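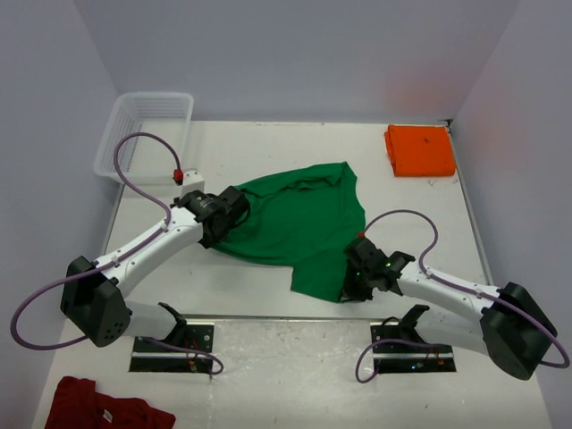

**Silow puts robot arms on the folding line, and the folding crew gets its afternoons back**

*For release in February*

I've run the floor at Silow for 11 years, and if you'd asked me back when I started what I'd be writing press releases about, I would not have said T-shirts. But it's mostly T-shirts. We wash and fold workwear and staff uniforms for hotels, gyms and a couple of summer camps, and today we're announcing that six folding cells from Gomeo are going into our main building, starting this month.

Each cell is a white table with walls on three sides and a pair of arms that reach in from the front corners. A shirt gets dropped in the middle, usually in a heap, and the arms take hold of it and work it into something you could put on a shelf. They're slower than Inès Texier, our fastest folder, and she'd like that on the record. She can do a polo in the time it takes one of the arms to make up its mind about a sleeve.

So why bother? Wrists, mainly. Folding is the job people ask to be moved off. Last year we took 283 requests to swap out of a folding shift, and we're a shop of 100 people, so you can see how often the same names came up. I did two years at the folding bench myself and I still can't open a jar with my left hand.

What changes for the crew is pretty simple. The cells take plain tees and flat pieces. People keep the fitted sheets, the chef jackets, anything with buttons, and all of the inspection (a machine doesn't yet know what a grass stain is, and our camp customers send us plenty). Every folder has been offered training as a cell lead, which means loading, clearing jams, and deciding when a shirt is too far gone to send through again. No jobs are being cut, and pay for cell leads goes up a grade. That's in writing with our staff reps, and it was the first thing we settled.

"I was against it, and I told Denise so," says Howard Rowbotham, who leads the early shift. "Then I spent a week on the test cell. I still fold better than it does, but I went home and my hands didn't hurt. I'll take that trade."

Arūnas Vītola from Gomeo has been here through the trial, and he's been good about listening. The crew wanted the finished stack moved back, out of the way of the next shirt, and he did that. They also wanted a stop button you can hit with an elbow – that's on its way.

"Laundry is hard for robots since no two heaps are alike," Arūnas says. "The people here taught us more about cloth than we knew when we arrived, and a lot of how these cells grab a hem comes from watching them."

We've still got stuff to sort out. Dark fabrics give the arms more trouble than bright ones, and hoodies are a mess, so those stay with people for now. Pallavi Prajapati, who runs our training, is keeping a list of everything that goes wrong, and she'll share it with any other laundry that asks.

**Visits:** Customers and local press are welcome to come by between 10 a.m. and noon. Please wear closed shoes.

**Contact:** Denise Fairclough, Floor Manager, Silow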